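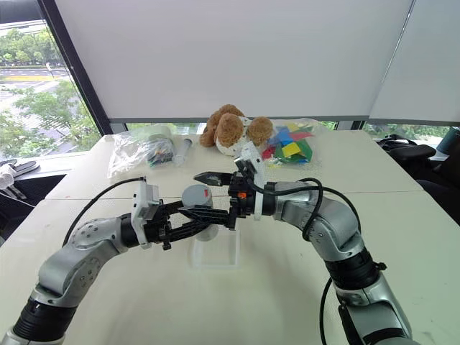 Clear stand, gray disk, seam farther back. Bear supervising.

Skulitus Community > Home & Workshop > Tables and Surfaces
Viewed 2868 times

Clear acrylic stand won't stay put on white tables, and the tables won't stay together

Lucienne Lemaire

I have two problems and they share a tabletop, so I am putting them in one post. The moderators may split me in half if they wish.

The first is the stand. It's a clear rectangular block of acrylic and its whole job is to hold a little gray disk up off the table. On a white surface it is close to invisible. I set my mug down on it last week thinking it was table. When it isn't being mistaken for nothing, it slides. A light nudge and the block goes skating off, and the disk either rides along or gets left behind on the way. I want both of them to be in the same place every time I come back to them. The red mark on the disk is supposed to face right. It has faced every direction known to geometry.

The second is the tables. They're white tables from Viltell pushed up against each other, and there's a faint seam where they meet. It looks like nothing. You can hardly find it by eye. You can find it with anything small and round, though, and by the end of a day the seam has opened enough to swallow a paper clip. I shove the tables back together in the morning and we begin again.

Things I have tried:
Double-sided tape under the stand. Held beautifully. Also looked like a bandage through the clear plastic, and took me most of an evening to get off.
Blu-tack type stuff. Same effect, but blue.
A damp paper towel under the block. Please don't ask.
Masking tape across the seam. Turned gray at the edges in a week and then started collecting brown plush fuzz, as there is a stuffed bear living at the back of the table and he sheds.

I don't want to drill into the tops. I don't want a tablecloth. Moving the bear has been proposed and voted down.

The stand does need to come off for cleaning now and then, so nothing permanent on that side. Oh, and the reflections: the edges of the block throw little bright lines onto the white, and if there's some way to calm those down without ruining it I'd take that as a bonus.

Imani Lyons

I did shop displays in Whitfield for a long stretch, which means I have spent a larger share of my life than I'd like chasing clear blocks across white surfaces. You can fix all of this for less than a decent lunch.

Start with cleaning, and yes, I know. Wipe the bottom of the block with lukewarm water and a drop of dish soap, rinse, and dry it with a soft cloth. Don't use window cleaner with ammonia and don't use rubbing alcohol on it. Acrylic can craze, meaning it fills with tiny cracks, and it may wait until you've told everyone how clean it looks. The tabletop can have the alcohol if there's tape residue left on it, but test a spot underneath first, and let it dry before the block goes back down. Half of all sliding is furniture polish. If somebody in the house sprays that table with the lemon stuff, have a word.

Then get clear museum gel. I use Drakis, there are others. Gel, as opposed to putty: the putty is the off-white chewing gum version and will show through the block exactly like your tape did. Pinch off four bits the size of a lentil, roll them into balls, and put one near each bottom corner. Press the block down with a tiny twist. On a white top you'll see four faint wet-looking dots if you get your nose right down there, and you won't otherwise. To take it off, twist slowly and lift. Don't yank upward. The gel rolls off with a fingertip and you can reuse it until it gets linty, which in your case depends on the bear.

One smaller dot goes under the disk, in the middle, and there's your red mark facing right until you decide it shouldn't.

For finding the stand again after cleaning, make two tiny pencil ticks on the table at one corner, in an L. Pencil wipes off most white laminates and melamines with a damp cloth, but I don't know what yours is, so try it somewhere dull. If you'd rather not, cut the corner off a white sticky label and use that. White on white, only you know.

The mug problem. Run a strip of thin colored tape around the bottom edge of the block, the stuff people use for lining whiteboards. It gives your eye something to catch and costs nothing in dignity.

As for the bright lines, that's polished edges doing what polished edges do. You can dull them with wet 600 grit paper, rubbing lightly in one direction until they go frosty. It's a one-way trip, and frosted edges hold fingerprints worse, so I'd move the lamp first and see whether you still care.

tablefoot

its the floor

Seriously, tables don't walk away from each other for fun. Floor slopes or one of the legs is short, then every time somebody leans, it creeps. Get a level on each top, both directions. Screw the feet up or down if they've got screw feet, and if not, felt pads till they agree. Then clamp them.

Clamp across the seam underneath, if the tables have a lip or a rail. If they don't, strap the two neighboring legs together with a velcro strap, low down, and another one higher up. I had a row of three at my old job and they stayed shut for years on velcro and spite.

Don't bother with the sticky stuff until you've done this. You'll glue the stand down perfectly on a table that's leaving.

Lucienne Lemaire

Reporting back.

tablefoot, I resented your answer and then borrowed a level. One table runs downhill toward the window by a good bit. The feet do screw in and out, a feature I have owned since February without knowing. Leveling took ten minutes and a fair amount of lying on the floor. There's no lip underneath to clamp, so it's velcro on the legs, two straps, and the seam has not eaten anything in eight days. It's still there as a faint line and I've decided I can live with a line.

Imani, the gel is very good and I'm annoyed about the years before it. I used too much the first time and the block came up with a noise like a boot out of mud. Lentils, as you said, and mine had been more like chickpeas. The disk stays where I put it. I haven't sanded the edges. I moved the lamp about a foot to the left, the bright lines moved to somewhere I don't look, and I am calling that solved.

I put the colored tape around the base for a day and took it off again, it looked like a very small swimming pool. Went with the label corner.

Imani Lyons

Chickpeas will do it. If the leftover gel goes cloudy, knead it between your fingers for a minute and it usually clears. Keep it in something with a lid, away from the bear.

tablefoot

check the level again when the heating goes off for the year. floors move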